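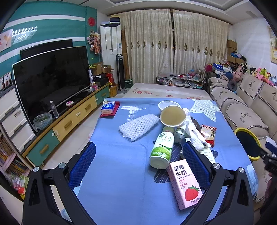
The living room table, before and between

Welcome to the second gallery of my small home diary. My name is Ginevra Pace and I have lived in this flat since July. The table stands in front of the television, so everything we eat, open or unwrap arrives there first and stays too long.

The blue cloth
I bought it at the Mancuso shop for 80 crowns and I like the colour very much. On it you find strawberry milk, coconut water, a small green bottle, foam nets from the fruit and a heap of tissue. The foam nets I keep, they are good for wrapping glasses when one moves house.

The tissue box
It has its place at the back corner, on something red, and I am strict about this. My sister moves it, I move it back.

The white bowl
A simple plastic one with a thick rim. We use it for soup, for fruit and for small things which have no other home – it is the most useful bowl I own.
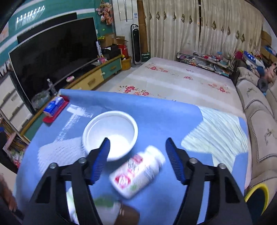 I had a finer bowl once, from Oveo, but it broke on the stairs and I did not replace it.

The cabinet
Long and low, with yellow drawers and some green. Inside are cables, candles and the papers of the flat. On the top I would like to have only one plant, but for now there is a water bottle and a little pink thing.

The far end
Cardboard boxes, a yellow basket and a red bin. The boxes must go down to the cellar – I will do it when my brother visits with his car.

Page updated Feb 23, 2022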